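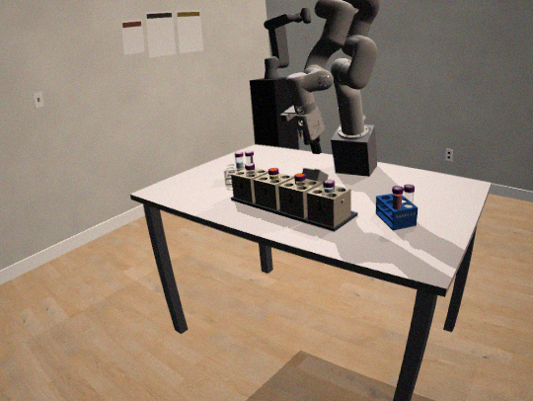
Ka-ming Hsueh wanted it put at the top that we shouldn't pick a gripper on speed alone, so there it is, at the top. We'd got straight into that before I'd even found my pen, which is why the attendance and so on comes second this time.

Seltgate bench group, gripper and controller comparison
Saturday, September 21, 2024
Present: Ka-ming, Marian, Deepa, Owen, and me writing it up. Apologies from Rhys.

Last meeting's minutes
Agreed, apart from me spelling Alemach three different ways. Fixed now.

Gripper runs
Owen took us through the simulated runs on the tube bench. He did 600 picks with the Alemach fingers and the same again with the Kwan ones, all out of the tan rack, same arm and same starting pose each time. The Alemach dropped or missed 78. The Kwan dropped fewer but was slower getting down between neighbouring tubes, and Owen thinks that's the approach path and not the fingers at all. I asked if we could believe the friction numbers and got a long answer that I'd sum up as "mostly"! Deepa would like the caps and the tube walls set separately before we quote any of it outside the group.

We went round and round on whether to use the blue rack as well. Marian is for it, as the arm has to turn to reach it and we've only really tested one direction. Ka-ming is against until the first rack is settled. In the end we said one short batch of nine picks per gripper, just to see whether anything silly happens, and no conclusions drawn from it.

Lighting
Deepa has been moving the light about between runs. The tube finder copes with shadow on the tabletop better than she'd feared, but clear tubes are still the ones it loses. She'll keep the changes in the shared folder with a note of which run had which light (please, please use the note, I spent an evening last month guessing).

Controllers
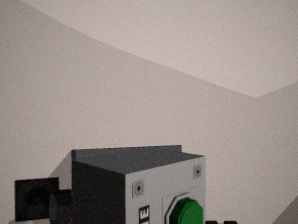 Does the second controller need its own licence? The one we hold covers both until June.

So that's a relief, and it means Marian can carry on with the side-by-side. She has the old controller and the new one playing the same moves, and the new one settles sooner at the end of a long reach. It also stopped dead nine times with a joint limit warning, always on the wrist, and she hasn't found out why. Owen reckons the limits were copied over from a different arm file. I'd quite like that to be the answer – it would be a five-minute job – but Marian has her doubts and wants to go through the logs first.

We also talked about how much detail the control box model needs. Marian would leave the button and the screws as they are and spend the time on the collision shapes. No objections.

Who's doing what
Owen: redo the Kwan approach path, then repeat the full set.
Deepa: separate friction for caps and walls. Lighting note.
Marian: wrist warnings, with the arm files compared line by line.
Ka-ming: write down what we'd count as a good enough pick, in a page or less.
Me: book the room again, and ask Rhys whether he still has the older Alemach results.

Any other business
Owen asked if we could start half an hour later next time. Carried, very quickly.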